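The Fevar open day, and what a toy carrot proves

2022-05-21

I went along to the Fevar open day expecting to be sold something, and I was, though it took them most of the afternoon to get round to it. Fevar is the robotics unit on the Drorkance estate, the one that used to be a carpet warehouse. They had 18 of us in for the late session. We were given a lanyard each, a biscuit, and a leaflet promising "hands for every kitchen". Then we were walked through to see Staren, their two-armed system, at work on what the leaflet calls food preparation.

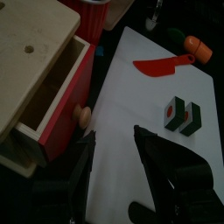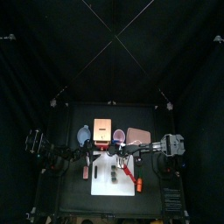
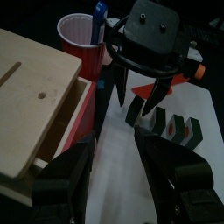
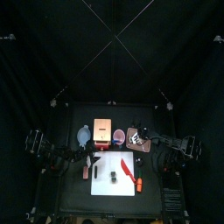
A play kitchen, in other words. Toy food, toy knife, everything on black.

I have nothing against toys. I understand why you start with something that doesn't bruise or drip. What bothered me was the distance between the leaflet and the table. The leaflet had a family in it, and a steaming pan. I asked the young woman running our group when they had last tried it with a real carrot and she said that was "on the roadmap", which I have now heard at three of these events about three quite different things.

Now the fair part. The arms were better than I had expected. I have seen industrial arms before and they do one thing very fast behind a cage, so watching a pair of them take their time over small light objects was more interesting than I'd like to admit. When a piece was picked up cleanly there was a small murmur from the group, me included. I'd put the pace at somewhere between a careful toddler and my late grandfather doing a jigsaw. One man behind me filmed the entire thing on his phone and muttered "go on, go on" at it like a racing commentator.

It dropped things too. I saw a piece slip out of the fingers twice, and both times the demonstration was stopped and somebody leaned in and put it back. They were open about doing so, I'll give them that. But then the slide in the talk afterwards said the system had completed 19 tasks out of 20 that morning, and I put my hand up and asked whether a task that needed a person to lean in counted as completed. The answer was long. It had the word "intervention" in it and also the phrase "within the protocol". I wrote down "yes?" in my notebook and I still don't know.

The other thing I wanted to know was whether it was working by itself at all. You would think this would be the first thing anyone told you. For some of the session a person in the next room was driving the arms, and for some of it the software was, and we weren't told which was which until the questions at the end. Apparently they have collected over 400 runs with someone at the controls, and the software learns from those. Fine, sensible even, but put a sign up. A green light for one and a white light for the other would do it. Half the group went off to the tea urn thinking they'd watched a machine make up its own mind all afternoon, and I heard one couple telling the next lot so in the corridor.

The talk itself was in the Oyewole room, upstairs, with chairs that have those little folding tables for left-handed people and nobody else. It went on for 2 hours. The first hour was about labour shortages in catering and could have been lifted from any such talk in the last five years. The second was much better, a technical bit about grip and about how difficult it is for a camera to judge depth when the fingers are in the way. The speaker was nervous and plainly knew the work inside out, and I would have swapped all of the first hour for more of that.

No price was mentioned. No date either, apart from "trials in a real kitchen" that were supposed to start in July. I asked whose kitchen. They couldn't say, for commercial reasons. I asked whether it would be possible to come and watch, and was given an email address, which I have written to – no reply so far.

Would I tell you to go? If they run another one, yes, probably. It's free, the parking is easy if you ignore the satnav and come in by the tile shop, and you'll see something that really does work some of the time. Take a notebook and ask who is driving. Don't bother with the leaflet, and eat before you set off because the biscuit was it.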